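Let the Sidewalk Tables Stay Past Ten

I have lived above Beaudoin Street long enough to remember when the only thing open after supper was the laundromat, and I say this with real affection for my neighbors who like their quiet: the city should let our cafes keep their outdoor tables going until midnight.

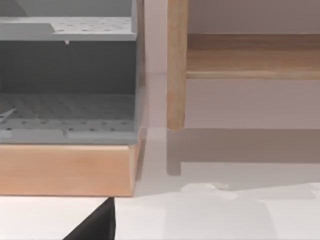 Darlene MacLeod, who pays a $300 patio fee every May like everybody else, has to send folks home just when the evening gets nice (and oh, the evenings do get nice). She told me 126 of her regulars signed the petition. I signed it too, and so did my sister, who doesn't even like coffee!

Yes, there will be some noise. I've got a bedroom window and I know what a scraping chair sounds like. But I would gladly trade a little of that for a street with people on it when I walk home.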